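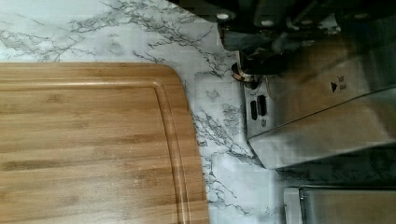 Session 4: Scoping your game, and when to delay it

Right, last time we looked at core loops, so I'm assuming you've all got one on paper by now. Today is about how much game you can really make around it.

I'll use Darkthorpe, my old dungeon crawler, because I got nearly everything wrong on it. We planned 22 levels with a team of 6. We shipped late, with far fewer, and the boss fights were still being balanced the night before (please don't do this!).

Terms to know
Vertical slice – one small piece of the game at finished quality.
Feature lock – the date after which no new ideas go in.
Slip – any move of the launch date, even a small one.

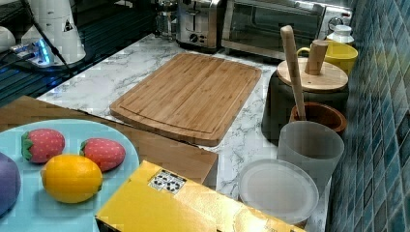 Fig. 2. Two toy strawberries on a teal plate, with a bamboo board.

Announcing a slip: say it early, say it once, and give a window you believe in. Players forgive a wait far more easily than a second wait.

For next session
Bring a one-page scope for your Flandport project. Mark every feature as keep, cut or maybe. If you have more than 2 maybes, pick again – I will be checking!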